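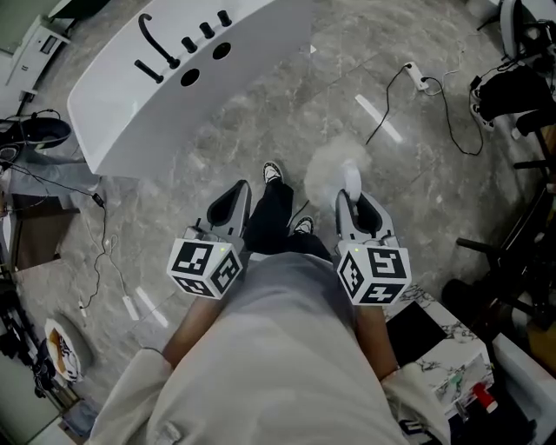
What is the Gelden study about?

We want to know how much a robot can learn about everyday chores from people doing them with hand-held grippers, in the places where those chores come up. It's a simple idea and we love working on it!

Why do the grippers carry cubes with black and white patterns?

Each printed pattern is a marker that software can recognize. Having them on several faces means at least one usually stays in sight as the wrist turns, and from that we work out where the gripper is and which way it points.

How much data did you use?

The first release, Sadivar, has 200 recordings from 3 sites. After checking, 108 of them went into training (we were strict about lost markers).

Did it work?

Better than we'd hoped! The trained policy picked up small items in a room it had never seen. Shiny floors still give us trouble, and two-handed handovers are very hit or miss. We're digging into both.

Can I use the recordings?

Yes, for research. Write to the Gelden team and tell us which tasks you're after. The next batch is due in October.

Page updated Friday, March 7, 2025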